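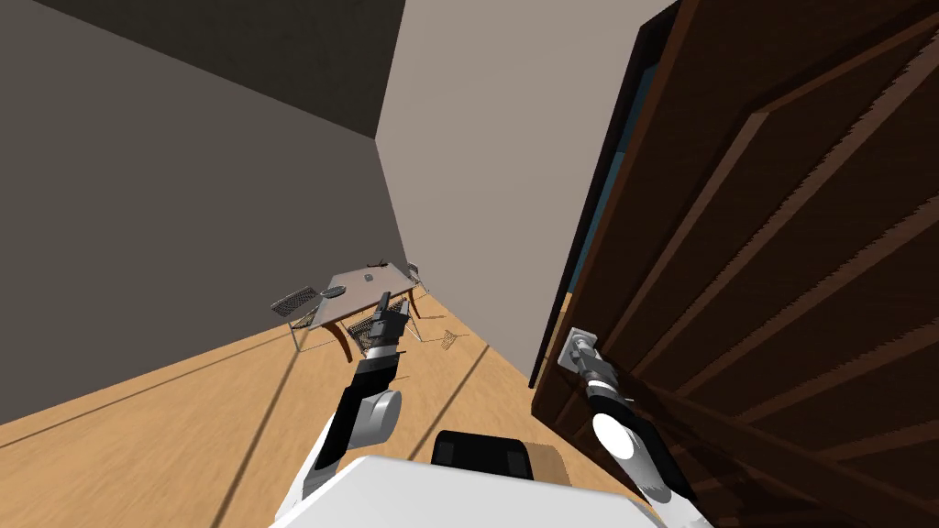 Textbooks > Everyday Economics > Part Two > Chapter 9

Print this page | E-mail this page

Chapter 9: What a Thing Costs When It Is Free

In March the town of Fluddale made its buses free. The fare had been 109 cents, a figure arrived at by adding nine cents to a dollar and hoping riders would carry pennies. They did not, and drivers spent much of the morning discussing change with people who had none.

Ridership rose at once, and so did the lines. A passenger who had paid 109 cents and sat down now paid nothing and stood, often beside a teenager riding one stop to avoid a hill. The price had gone away. The cost had moved to the knees.

This chapter is about where costs go when prices leave. Economists call the full amount you give up to get something its opportunity cost, and they are fond of the term because it lets them sound gloomy about presents. If you wait an hour for a free doughnut, the doughnut costs you an hour. Whether that is a good deal depends on the hour, and to some extent on the doughnut.

We will use three cases. The first is Fluddale and its buses. The second is the Prutisside public library, which dropped its late fees and found that 184 overdue books came home in a single week, one of them a guide to managing your time. The third is the Horobets ferry, where the crossing is free and the parking is priced by someone with a sense of humor.

Zoia Yurchenko, who ran the Fluddale bus office through the change, kept every complaint letter in a shoe box. Her favorite asked for a refund of the free fare - in full. We will return to that letter in Section 9.3, where it makes more sense than you might expect.

Before you read on, write down the last free thing you accepted. Next to it, list what you gave up to get it: time, shelf space, your e-mail address. Keep the list. You will need it for the exercise on page 100.

9.1 Prices and Lines

Suppose a town has more riders than seats. Something must decide who sits.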